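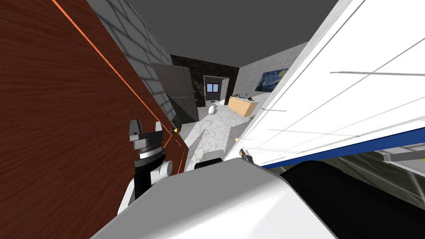

Good news for anyone who's missed the Fukcombe library since it shut for repairs — it's opening again in September! I popped in for a chat with Ilari Harju, who's been running the place out of a borrowed shop on the high street, and he was up to his elbows in boxes of large-print crime novels.

There'll be 700 new books on the shelves, 117 of them for the under-fives, and the Saturday-style story hour is going to run twice a week now (hooray, say I, with 2 small nephews to keep busy). Late fines are gone for good.

Doors open at ten in the morning and the first 200 people through get a free tote bag. Mine's the old one with the broken strap, so I'll be queuing early. Bring your card if you can still find it — new ones cost a pound.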